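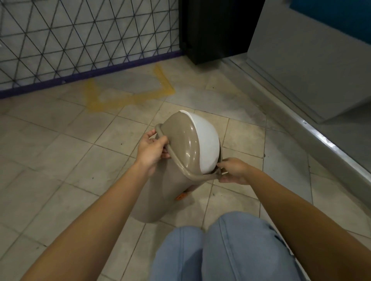
Swing-lid bin, front room floor

Small swing bins - how do you get the rim off?

vinh_than
We have 3 of these in the shop, all beige with the white swing lid. Liner changes are my job now and I can't tell if the whole collar lifts off or just the flap. Don't want to snap anything. Any tips?

giap90
Collar and flap come off together on most of them. Hold both sides of the rim and pull straight up.

CucL
Disagree with pulling straight up. I cracked a Domemus bin that way in December. Work one side loose first, then the other.

giap90
Never cracked one, and I've done it for years. Maybe yours was old plastic.

CucL
It was 2 months old.

vinh_than
Second photo.
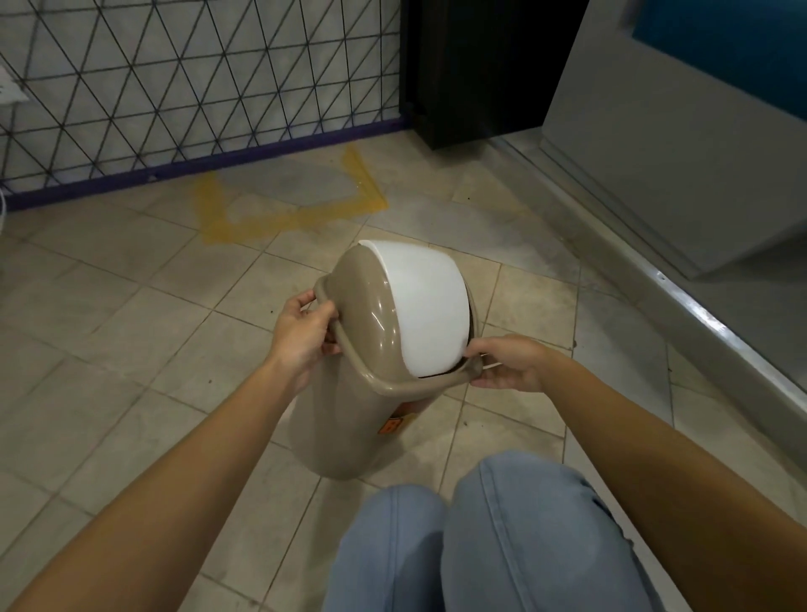 Liners are half the problem with small bins. If the bag is too big it bunches under the collar and the whole thing jams, so buy the smallest roll that fits and fold the edge over once. On yours I'd start from the right, where you've got your fingers under the lower edge of the white lid, but move them onto the beige rim before you pull. The flap pivots are thin and I wouldn't put any force on them.
- Tin Ha

ThaoT
Agree about the pivots. I'd also mop that yellow stain on the tiles in the first picture before the bin goes back. Fladar floor cleaner and a stiff brush, leave it 90 seconds.

giap90
Brush yes, Fladar no. It leaves a film on tile. Dish soap is fine.

vinh_than
Thanks all. Will try one side first and use smaller bags.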